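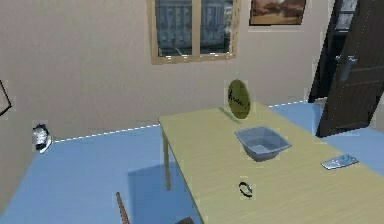
Last updated: May, 4:12 pm

Open day at the Drovard paint works, quick notes before I forget it all. Got there at 2, line already out to the parking lot. Menaka Khan took our group, 30 people, too many for the mixing hall really. Couldn't hear much at the back.

Mixing first. Big vats, strong smell, hair nets for everyone. Then the color room – best part by far. They keep 44 whites on one wall and I could tell maybe five of them apart. Awuor Kioko mixed a sample to match a lady's scarf and got it on the second try. Lots of oohs.

Asked about beige. Still thier top seller for rentals, apparently, and blue floor paint is picking up again. Menaka said to always try a test patch next to the window and look at it again at night. Will do that with our hallway.

Skipped the Poirier brush demo, line was too long. Coffee was fine, cookies gone early. Free sample pots at the exit, one each. I took the gray-green.

Parking is a pain – use the back lot off the side road. Tours run again in the fall, sign up at the front desk.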